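Equipment planning and expenditure, second progress report

Reporting period ending October. Covers budget lines 1 through 4 of the award. Line 5 (travel) is reported separately.

1. Status

The hand-held gripper units purchased in the first period are in use on tabletop tasks at the Fliravstead site. The decision on fixed arms is still open, and most of this report deals with it. Spending to date is within the approved total. One transfer between lines is requested in section 5.

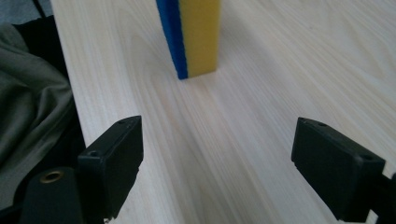 Sivham Manipulation Group / Equipment and Facilities

2. Hand-held units

The award provided for 3 hand-held units, one held as a spare. All were delivered and accepted. Acceptance consisted of a check of finger alignment, a check of jaw travel against the drawing, and a trial recording session with common household items. Kitchen sponges are part of the standard item set for these sessions. They are cheap, they compress, and replacement stock can be bought locally without a purchase order.

The recording target for the full award is 2,000 accepted episodes. At the close of this period 543 had been accepted. A further 83 were rejected at review and do not count toward the target. The main grounds for rejection were lost tracking and operator error at the start of the episode. Rejected episodes are kept on the server for the tracking work but are tagged so that they do not enter the training set.

The pace is lower than the plan assumed. The plan allowed for two operators per session, and for most of the period only one was available. A second operator has now been trained, and the plan rate should be reached in the next period. No change to the target is requested.

3. Consumables and wear

The original budget treated finger pads as part of the unit price and made no separate provision for replacing them. That was an error in our costing. Pads are now handled as a consumable, with a stock level, a reorder point and a log entry for each change.

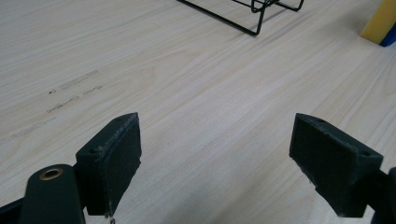
Pad replacement has to be budgeted per operating hour, and the present log is too short to give a firm rate. Until it does, we propose to carry one full set of pads per unit in stock. Edge wear is the condition we inspect for first. Both pads in use here have it, with pale scuffs along the rims and chipping on the rim of the right gripping face. The inspection sheet has been revised to record the rim and the gripping face as separate entries, so that a pad with rubbed edges and a sound face can stay in service. Pads are changed in pairs.

Two suppliers were asked for replacement pads. Dobos offered molded parts at a lower unit price with a minimum order larger than we would use within the award. Movo offered printed parts in any quantity at a higher unit price. For the remainder of the award the small-quantity offer is the better fit, and the order has been placed on that basis. If the fixed arms are approved with the same pad geometry, the comparison should be run again.

Table surfaces were also left out of the original costing. The tabletops are rubbed by the items and occasionally by the fingers, and marks on the surface can affect visual tracking if they build up. We do not plan to buy replacement tables. Cleaning supplies are charged to the consumables line, and a protective sheet is under test on one bench.

4. Fixed arms

The award foresees the purchase of two fixed arms in the second half, to run policies trained on the hand-held recordings. Three matters need to be settled before an order goes out.

Payload. The original specification was written for a heavier item set than the one now in use. The current items are light, and the wire racks are the most awkward of them in shape. A smaller arm class would meet the need and would free part of the capital line for spare wrists and a second controller.

Mounting. The benches at Fliravstead were not designed for a bolted base. Options are a free-standing pedestal beside each bench or a reinforced bench with a mounting plate. The pedestal costs more but can be moved if the lab is reassigned. The reinforced bench takes less floor space. Quotations for both have been requested, and the pedestal quotation is still outstanding.

Finger compatibility. The arms should carry the same fingers as the hand-held units, with the same spacing and the same pad angle. 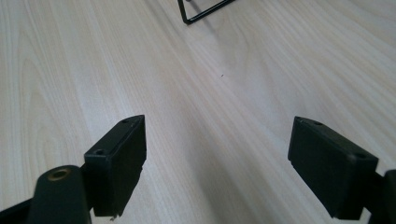

Any difference between the two would have to be corrected in software, and the time for that is not in the staffing plan. We have therefore made an adapter flange a condition of the tender. Movo has confirmed that it can supply a flange to our drawing. Dobos has asked for a sample finger, to be sent from the spare unit. The reply will decide whether Dobos stays in the comparison.

Lead times quoted so far are long enough that an order placed late in the next period would leave little time for commissioning. We would like approval of the arm class ahead of the mounting decision so that the two can proceed in parallel.

5. Requested change

We request a transfer from line 2 (capital equipment) to line 3 (consumables) to cover finger pads, fasteners and surface protection through the end of the award. The total award is unchanged. The transfer depends on the smaller arm class being approved. If the original class is kept, the capital line has no margin and the pads would have to be met from site funds.

6. Next period

Complete the pad wear log for all units and derive a replacement rate.
Close the mounting comparison once the pedestal quotation is in.
Issue the tender for the arms, subject to approval of the class.
Report accepted episodes against target, with rejections broken down by cause.

Supporting quotations and the revised inspection sheet are attached as annexes A and B.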